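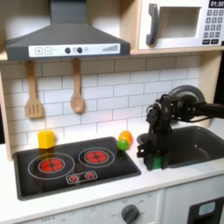 Figure 3. Toy kitchen, side-wall view. The gripper holds a green object at the front edge of the sink.

Dririx Group, Erkwood Lab
Jan 26, 2024

4.2 Collecting the demonstrations

The Wimholm set contains 1402 demonstrations, all gathered by people steering the arm by hand controller while a toy microwave insisted it was half past one. We had planned on 500. The plan was made by authors who had not yet tried to find out how many ways there are to pick up a small block badly.

Operators were given a one-line instruction and told to carry it out at whatever pace felt natural. For most of December, natural meant slow.
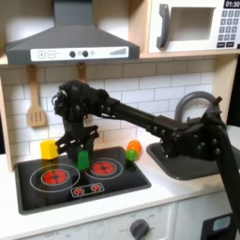 Our labeling rule for the start of a grasp changed twice before it settled. The first version relied on contact, which human labelers judged with great confidence and little agreement. The current version marks the start when the fingers straddle the target, as they do here with the green block on the stovetop, whether or not anything useful follows. Neighboring objects such as the yellow block are left out of the label, however much they get in the way. Under this rule two labelers, working apart, disagreed on 286 demonstrations, and we threw those out of the timing study but kept them for training.
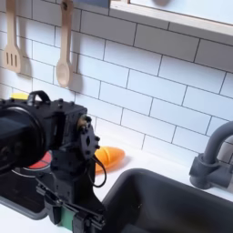
Figure 4. Close view with the green object between the fingers, left of the sink. The arm covers much of the stove.

Close views are good for fingers and poor for nearly everything else. A policy trained on them alone learned to ignore whatever the arm was hiding, a habit we recognized from our own desks. Adding the wider view helped, and the Mahrous baseline improved as well, to our mild disappointment.
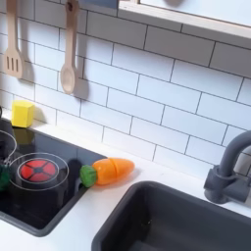
Figure 5. Counter with the arm out of view: carrot by the stovetop rim, yellow block against the tiles.

We varied object placement by hand within 5 regions of the counter and stove. Asked to place things at random, people turn out to be tidy, and the corners of the stove are better represented than chance would allow. We report results by region for this reason.

14 shares | 5 comments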